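Technical Notes: Reducing glare on shared work surfaces

From the September issue of the Correa Workplace Standards Bulletin
Prepared by Fathima Siddiqui, with measurements by Teófilo Villanueva

Members who manage shared workrooms, reading rooms and packing areas continue to send in questions on surface glare. The previous issue dealt with screens. The present item covers horizontal surfaces: tables, benches and counters that are lit from overhead and used for mixed tasks through the day.

Complaints on this subject tend to arrive under the wrong heading. Occupants report that a room is too bright, or that the lights are harsh, and the usual response is to remove tubes or turn down the dimmer. The illuminance on the table falls, the complaint continues, and a second complaint follows that the room is now too dark to read in. The fault in most of these cases lies in the geometry between the fitting, the surface and the eye, and a change in light output does very little to alter it.

Terms used

Illuminance is the light arriving at a surface, measured in lux. Luminance is the light leaving a surface in a given direction, measured in candelas per square metre, and it is what the eye responds to. A handheld lux meter measures the first and says nothing of the second. A table can return a satisfactory reading at every point on a grid and still be unpleasant to work at.

Reflected glare occurs when the luminance of a reflection is high compared with the luminance of the task beside it. Where the reflection falls over the task itself, it reduces the contrast between ink and paper or between one part and another. This is called a veiling reflection. It is the more costly of the two conditions, as people will tolerate it for a long time by leaning or tilting the page, and report a sore neck instead of a lighting fault.

Specular reflection is mirror-like: the angle of incidence equals the angle of reflection. Diffuse reflection scatters light in all directions. Most finished surfaces do both, in proportions that depend on the coating far more than on the colour. A pale matt top will reflect more light overall than a dark gloss top, and will usually cause less trouble.

Source and finish

Linear fluorescent fittings, and the LED battens that have replaced them in many buildings, produce long, narrow reflections. On a high-gloss top these are sharp and show the outline of the fitting. On a satin top they spread into wide bands with soft edges. The spread band is less intense at its centre but covers more of the table, so a larger number of seats may be affected at a lower severity. 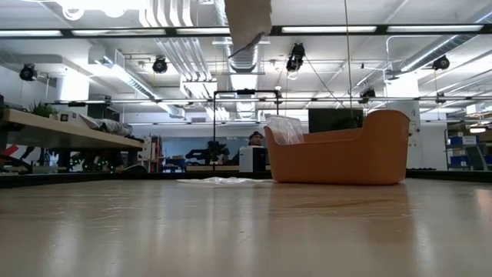
6 min read

Gloss level is expressed in gloss units, measured at a stated angle. The 60-degree measurement is the common one for furniture finishes. Suppliers use the words matt, satin and semi-gloss without much agreement, and a figure with its angle should be requested in writing before an order is placed. For low-gloss coatings the 85-degree figure is more informative, as it is closer to the shallow angle at which a seated person views the far side of a table. A coating that measures as matt at 60 degrees can show a distinct sheen at grazing angles.

Wear also changes the figure. Matt coatings polish up where forearms and sleeves rub the front edge. Gloss coatings go dull in the same places through fine scratching. After a few years of use a single table may have two or three different finishes, and a spot reading from the centre won't represent the part people work on.

Survey method

The procedure below has been used by Teófilo Villanueva at Kusberg and at the Clarnum reading rooms, and may be adopted without modification in most rooms with ceilings of ordinary height.

1. Turn on all fittings and allow them to reach stable output. Close the blinds fully. A separate survey with daylight is made later.

2. Sit at each seat in the ordinary working posture. Place a small flat mirror on the table at the centre of the task area, facing up. If a fitting is visible in the mirror, the seat is within the offending zone for that fitting.

3. Move the mirror toward the left, right and far limits of the task area and repeat. Record each position where a fitting is visible.

4. Mark the seat as clear, partial or affected. Clear means no fitting visible at any position. Partial means visible only at the outer positions. Affected means visible at the centre.

5. Take the horizontal illuminance at the centre of each task area with the meter flat on the surface. Keep the body out of the light path.

6. Repeat steps 2 to 4 with blinds open, at 9 am and again at 3 pm, treating each window as a fitting.

The mirror test takes no account of the finish. It identifies where a specular reflection would fall, and the finish determines how strong it will be. A seat marked affected at a low-gloss table may need no action. The same seat at a polished table should be dealt with first.

Results from Kusberg

The Kusberg survey covered 193 seats over two floors. Before any change, 100 were marked affected under electric light with the blinds closed. The rows of tables ran across the line of the fittings, so that most seated occupants had a batten above and in front of them, in the position most likely to produce a veiling reflection.

Maritza Echeverri, who manages the floors, turned the tables through 90 degrees on the upper level so that occupants sat parallel to the rows of fittings, with light reaching the task from each side. The tables were then shifted sideways until the fittings stood over the aisles. No electrical work was required. Illuminance at the task dropped slightly but remained above the building's own target of 300 lux at every seat. The lower level could not be turned on account of floor outlets, and received fittings with a deeper louvre along the two worst rows.

The louvred fittings performed as expected on the tables and poorly on the walls, which became noticeably darker toward the ceiling. Some occupants disliked this. Wall-mounted uplights have been priced but not ordered.

Low-cost measures, in the order they should be tried

Move the seat. Moving a chair by half a metre is often enough to take the reflection out of the task area. This should be tested with the mirror before anything is bought.

Rotate the table. Light should reach the task from the side. Fittings directly ahead of and above the occupant are the least favourable arrangement.

Cover the task area. A matt desk pad or a sheet of uncoated board will suppress reflection over the area it covers. Plastic pads sold as non-slip are frequently glossy and should be checked under the actual fittings. Felt performs well but holds dust and isn't suitable where food or liquids are handled.

Change the cleaning product. Several sites have traced a gradual increase in glare to spray polishes that leave a film. Warm water with a small amount of neutral detergent, followed by a dry cloth, is adequate for sealed timber and for most laminates. Smears left by an over-wet cloth scatter light in streaks and are themselves a source of complaint.

Recoat. Sanding and recoating a timber top in a lower sheen is generally cheaper than replacing it. The flatting agents used in matt coatings settle in the tin, and poor stirring will produce a patchy finish. Mali Rowlands at Voltby recommends coating a sample board first and viewing it in place, at table height, from a seated position. A sample held upright at a window tells the buyer very little.

Replace or relocate fittings. This comes last on grounds of cost.

Notes on contrast

Very low reflectance tops are sometimes proposed as a remedy. A black table removes most of the diffuse component, but the specular component stays much the same, and a reflection that was tolerable against a pale background becomes prominent against a dark one. White paper on a black top also produces a high luminance ratio between the task and its surroundings, which is tiring over long periods. Mid to pale tones with a low-sheen coating are preferred for general work.

Correction

The table of maintenance factors in the previous issue gave the cleaning interval for enclosed fittings in the wrong column. Marleny Sánchez has supplied a corrected version, available from the bulletin office on request. Sites that adjusted their schedules using the printed table should recheck any enclosed fittings in workshops and loading areas.

Survey sheets for the mirror test can be obtained from the same office. Completed sheets are welcome, particularly from rooms with sloping ceilings or skylights, where the method hasn't yet been properly tried.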